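Spent the whole weekend trying to get a refund on a set of curtains, so now you all get to hear about it. 1/9

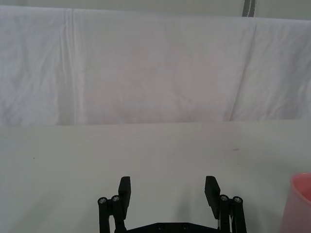 Wrinkled white cloth. My enemy this week.

2/9 I ordered from Vavuten in March. The listing said "falls beautifully straight out of the package." It fell out of the package, I'll give it that.

3/9 Hold time on the first call: 95 minutes. The hold music is one flute. I know that flute better than I know my cousins.

4/9 They told me returns are handled by Evus. Evus told me returns are handled by Vavuten. I offered to introduce them.

5/9 Then I got a case number. 833. The next day I got another one, 789. My case is going backward.

6/9 Was asked to rate the call before anyone picked up. Gave it a four. The flute was trying.

7/9 They'll take the curtains back if I ship them to the warehouse in Urnitz, at my expense, in the original bag. The original bag is in a landfill.

8/9 Counteroffer: 200 loyalty points. Points can be used on curtains.

9/9 Anyway, does anybody own a decent steamer I can borrow? Will return it. Personally, to your door, no case number.

July 8, 2014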